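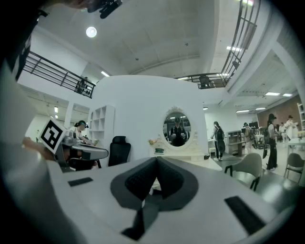
*Reading time: 4 min*

3/12/20

## Notes 4: Marker pose and masking

Read after Lavoie's notes on camera models. Wong notation throughout: T_ab takes points in frame b to frame a.

### 4.1 Marker to gripper

A square marker of known side length gives four corners, enough for a full pose from one calibrated view. The marker on top of the second gripper is tilted toward the upper left, so its local axes do not line up with the image axes. Do not assume they do when seeding the solver.

 T_cg = T_cm * T_mg

T_mg is fixed by the mount. Measure it once and store it with the session.

Planar targets have two candidate poses. Keep both until the reprojection errors separate - picking early causes the flips seen in the Osov logs.

### 4.2 Static mask

The near gripper body fills the lower half of the view and holds still in camera coordinates. Mask it before feature extraction. Features left on it vote for zero motion, and with 300 features per image that vote can win.

### 4.3 Reflections

The oval mirror on the partition returns a person in dark clothing. Points matched inside the glass triangulate behind the wall. They are consistent with each other, so RANSAC may keep them as a plane. Reject by depth against the wall fit, or mask by hand.

The polished floor does the same with the ceiling lights, more weakly.

### Exercise

Run `podberg track` on sequence 3430, with and without the static mask. Report drift over the first 14 seconds. Send plots to Hazel Villanueva.

Grinetti ch. 4 is optional.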